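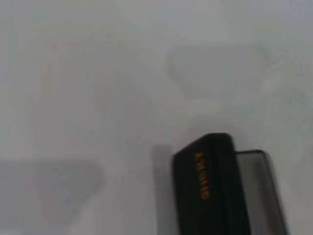 From: Dewanti Gunawan
Sent: 2024-06-06
To: flevano-bench
Subject: Re: Label stock for the Quintana shelves

List home | Threads | Previous | Next | Reply | Search

Back in May, Stores wrote:

> We are down to the last roll of the white Illix tape and need to
> reorder before the shelves are relabelled. Two options: the same
> white tape, or the black tape with yellow print. A box of either is
> 20 rolls. Does anyone have a view on legibility? We would also like
> to settle whether labels on upright items run across or down.

My view on both points.

Colour. Yellow on black is acceptable on dark items and looks tidier than a white patch. Contrast is adequate as long as the characters are large enough. On the black piece in the first picture the yellow-orange lettering is easy to find, but I can't read it. It is short, bold and small. I would set a minimum character height of 13 mm for anything that has to be read from outside the bay, and keep the smaller print for serial numbers.

Direction. The same lettering runs top to bottom, turned on its side. Vertical labels save width on narrow items, and for those I see no alternative. Anything wide enough for a horizontal label should get one. Where labels do run down, start them all from the top, otherwise people end up tilting their heads both ways along one shelf.
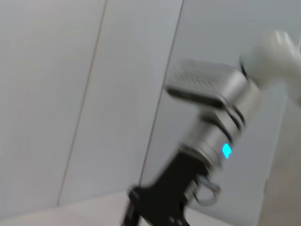 Stukia / Stores and Bench Team

Surface. The Illix adhesive holds on smooth metal and on flat painted plate. It lifts on perforated or textured covers, so leave those alone and use the nearest plain face. Keep labels clear of slots, screw holes and indicator lights. On curved parts, run the label along the length; wrapped round, it begins to peel at the overlap within a few weeks.

Clear and frosted boxes are a separate matter. Black tape hides the contents, and the print on a paper insert goes grey behind frosted plastic. I would stay with white tape there, on the short end, one label per box.

Quantity. The Quintana list comes to up to 500 labels including spares. Suggest one box of black and yellow, plus 2 rolls of white for the boxes. If the order goes through Flevano, please quote the tape width in full, as the narrow rolls do not fit our printer.

I have not checked whether the old labels come off cleanly with solvent. If someone has tried it on painted plate, please post the result to the list.

Dewanti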